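Notebook, hand-held gripper work, February 2025

Reread the Trudberg house rules before starting. Version 3, and longer than version 2 without being any clearer. Rule one wants the floor "free of foreign matter" before a pair of grippers is used on it. Fine, but foreign to what? Half of what we pick up at Mushi would count.

The rule on finger pads I can live with: check both for play, wipe them, log it. The rule on opening width I can't. It asks for fully open at the start of every take, and I have yet to see a reason written down. My guess is that somebody did it once and it went into the document. The 500 mm minimum between the two operators' tools has the same smell. Measured from where, the tips or the body?

Kept to the rules as far as I could read them, fingers wide, second gripper pointing down at the floor. 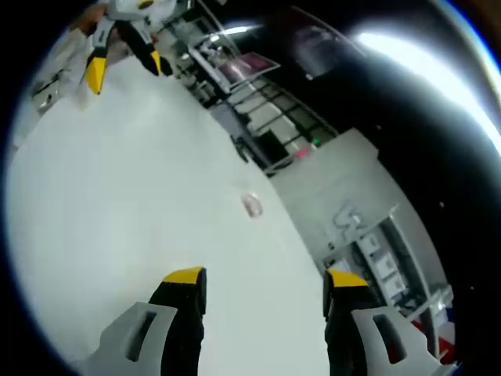 Kanini Rweyemamu thinks I'm being unfair. Her view is that a daft rule everyone follows is worth more than a sensible one followed by half the room, as at least the takes can be compared afterwards. She would keep the opening width and drop the distance.

I half accept that. But comparable with what? Dratum's takes were done under version 2, and we've got 32 of them in the same folder with no note of which version applied. Until that is sorted I don't trust any comparison.

To do:
- ask Heikki Jääskeläinen where the 500 came from
- version number on every log sheet, top right
- strike "foreign matter", write "anything not on the take list"
- pad check stays as it is

Contact the workshop | © Trudberg | Back to top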